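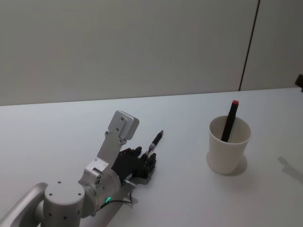
Main page Browse A–Z Recent changes Help
Search this encyclopedia Go

Bench cell budgeting

Bench cell budgeting is the planning and costing of a small robotic workstation, usually one that fits on a single table and handles light objects such as pens, cups, tubes and small parts. It covers the arms and grippers themselves, the table they work over, cabling, lighting, software, spares, training and the hours of staff time needed to bring everything into daily use. The subject has grown quickly as arms have become small enough for ordinary rooms, and it is a surprisingly rewarding corner of robotics — a well-planned bench can keep a team happily busy for years.

Origins of the term

The phrase "bench cell" was borrowed from factory automation, where a cell is a fenced area built around one machine. Early users in Brarnska kept the word and dropped the fence. Their first purchasing guide listed the arm as a single line and everything else as "sundries", and the sundries came to more than the arm. Later editions turned the list round, starting with the task and leaving the choice of arm until near the end. Most modern guides follow this order.

Main headings

A typical budget opens with a task sheet. This names the objects to be handled, their weight and thickness, how far apart they will lie and how exactly they must be put down. Picking up a pen and standing it in a cup is a favourite on such sheets: it asks for a fine pinch, a change of angle and a careful release, and the props cost next to nothing.

Arms come next. Buyers compare reach, payload, repeatability and the space each base takes up. Two arms on one table cost more than twice as much to run in, as their working areas overlap and have to be checked against each other, but they open up a marvellous range of jobs, from holding a box steady while it is filled to passing an object across.

Grippers are generally priced apart from the arm. A simple two-fingered gripper is cheap and sturdy. One with several jointed fingers can curl round awkward shapes, though it has more parts to wear and needs more setting up. Many planners allow for a spare set of fingers from the start.

The table is easily overlooked. It must be stiff, level and deep enough for the arms at full stretch. A matt surface in a plain colour is a popular choice for benches that use cameras, since glare and patterned tops make small objects harder to pick out.
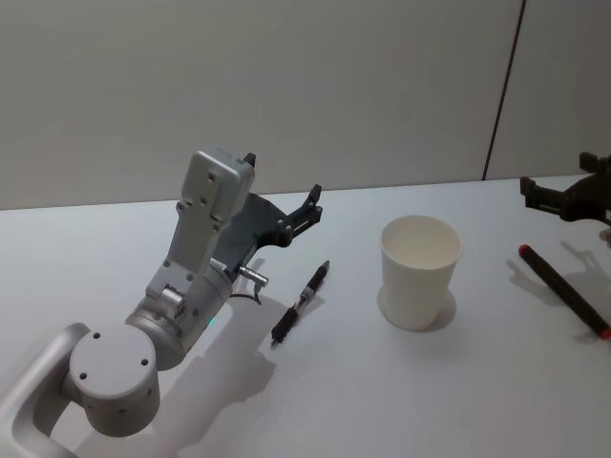

Layout and working space

Floor plans are drawn with the arms at full reach and again with them folded. The difference between the two is often greater than buyers expect. Objects are given a shared zone that both arms can enter, and a margin is left at the edges so that a rolling pen or marker can be recovered before it reaches the floor.

Cables deserve a line of their own. A lead that runs to the end of an arm needs enough slack for the wrist to turn, yet should not drag across the work. Clips, sleeves and replacement leads are inexpensive, and ordering them with the arm saves a tedious wait later.

Worked budgets

The Sundeo workshop, which has two benches, published its planning notes in full and they are still widely passed round. Its small-items list for the first bench came to 2,113 before delivery, covering mounts, leads, clips, lamps and spare fingers. A further 800 was set aside for repairs. The notes allowed eight weeks from order to first trial, four of them for delivery, and the second bench went in the following July using much the same list.

The Varela method, named after the training centre where it was first taught, splits spending into "now", "next" and "maybe". Only the first column is ordered at once. Its admirers like the way it leaves room for discovery: a month of hands-on work tends to show exactly which extras will earn their place. Critics point out that mounts bought in separate batches do not always match.

Leasing

Graltora, a regional equipment pool, lends complete benches to small groups by the quarter. Leasing costs more over a long project but suits those still settling on a task. Borrowers pay for consumables and return the arms with their original fittings.

See also: Gripper selection; Payload; Shared workspace; Total cost of ownership

Categories: Robotics | Equipment planning | Workshop practice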